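Flidon Walking Club: Questions We Get Asked a Lot

Hello and welcome! If you've found this page, you're probably thinking about joining us for a walk, and we're so glad. We've tried to answer the things people usually write in about, and if your question isn't covered, please do send us a note (we love getting mail, even if it sometimes takes us a few days to reply).

Do I need to be in good shape?
Not especially! If you can manage an hour on your feet with a couple of stops for water and chatting, you'll do just fine on the Short Loop. The Sundqvist Trail is another matter. It climbs 696 feet, most of it in the second half when your legs are already complaining, so we'd suggest trying a Short Loop or two with us first.

How long are the walks?
The Short Loop stays in town and comes to roughly 5 miles if you include the detour for coffee, and I can't remember the last time we didn't include it. The Sundqvist Trail takes most of the day, so bring lunch, and bring more lunch than you think you'll want.

What should I wear on my feet?
For the town walks, whatever you'd wear to run errands all day. Plain sneakers are fine, and I've worn the same pair of old canvas ones for years. Do break in anything new at home first.

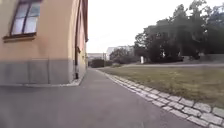 For the trail you'll want something with a real tread and a bit of ankle support, plus a spare pair of socks in your bag. Dry socks after lunch are one of the great pleasures of life, if you ask me.

May I bring my dog?
Yes, please do, on a leash. We ask that you bring your own bags and a little bowl, and let the leader know at the start so that anyone who's nervous around dogs can walk at the other end of the group.

What about children?
Children are very welcome with a grown-up. Strollers do well on the Short Loop but not on the trail, where there are steps and a stile.

Do you walk in the rain?
We do! We only call things off for thunder, ice, or very high wind. Any cancellation goes up on this site by breakfast time.

What does it cost?
Town walks are free. Trail days are five dollars, which goes toward the shuttle back from Dakton.

Who do I contact?
Jasper Goossens looks after the sign-up list and answers most of the mail. You can also leave a message for him at the Flustus bookstore, where they keep a folder for us behind the counter.

Page last updated August 6, 2024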